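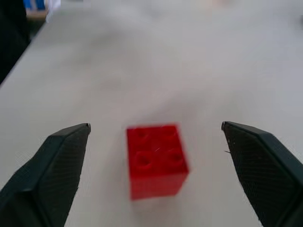 *A red 2x2 brick with its four studs facing up.*

The **2x2 brick** (also "four-stud," "square brick," or in my house just "a square") is a plastic building brick with two rows of two studs on top. It's one of the basic shapes in nearly any stud-and-tube building system, and it's the one I end up digging for the most. I keep this article up to date for our club's brick encyclopedia, so if you spot a mistake, leave me a note on the talk page and I'll get to it - usually by the evening.

## Shape and parts

People call it a cube, and it does look like one from a lot of angles, but on most standard bricks the height is a bit more than half the width once you get out a ruler. Chunkier preschool bricks have their own proportions, and some of those get a lot closer to a real cube. The round bumps are **studs**. The hollow underneath usually has one tube right in the center, and the studs of the brick below wedge between that tube and the walls. Builders call that grip *clutch*, and you'll hear the word a lot if you hang around here!

With only one tube, a 2x2 doesn't have much to hold on with, so a tall column of them will wobble and twist long before a wall of longer bricks does. I learned this from a lighthouse. It made it to the shelf and stayed there until somebody shut the closet door.

## Where it gets used

Mostly in corners and at the ends of walls. If you're laying 2x4 bricks in a staggered pattern (each row shifted over by half a brick, same as a real mason would do it), you come up two studs short on every other row, and the 2x2 fills that spot. It also works for:

- chimneys, fence posts and table legs
- spacers under a floor that has to come out later
- the heads of animals, if you don't mind your dogs a little square
- test pieces, when you want to try a color before you commit to a whole wall

Chiamaka Adeyemi, who wrote most of our entries on walls and arches, likes to start her corners with 2x2s and then work inward. I go the other way and fill the ends last. Her walls are straighter than mine, so take her advice over mine.

## Red

Red is my favorite for this shape and the first bin I run out of. It's great for roofs, barns, fire trucks and mailboxes, and it shows up well against a light table when you're sorting. Two reds from different makers hardly ever match, though, and you may not notice until the wall is up and the sun hits it. Check them side by side by a window first.

## Makers in our club bins

Most of our square bricks are **Wutier** and **Collura**. Wutier bricks have the tighter clutch of the two (sometimes too tight for small fingers), and Collura ones come apart easily, so they end up in the kids' tub. The Collura square is part number 1027 in their old catalog, and a few of us still say "pass me a 1027" out of habit. We also have a box of **Psarras** bricks that somebody found at a yard sale. They fit the others fine from the top but sit a hair high, and by the time you're 14 rows up you can see the gap.

## Sorting and storing

I used to sort by color. Don't! A red square in a bin of red everything is a pain to find, and your hand can feel a shape much faster than your eye can pick one out of a pile. Now I sort by shape first and only split the colors when a bin gets too full. A **Zusora** drawer, the shallow kind, takes around 200 standard squares before it starts to stick. The deep one says 500 on the label, and I've never tried it.

## Cleaning

Lukewarm water, a drop of dish soap, an old toothbrush for between the studs. Let them dry upside down on a towel so the water drains out of the hollow side. Skip the dishwasher and keep them off the radiator - warped bricks don't go back. Fine scratches on top come from play and from rubbing together in the tub, and they don't change the grip at all.

## See also

- 2x4 brick
- 1x2 brick
- Clutch
- Staggered walls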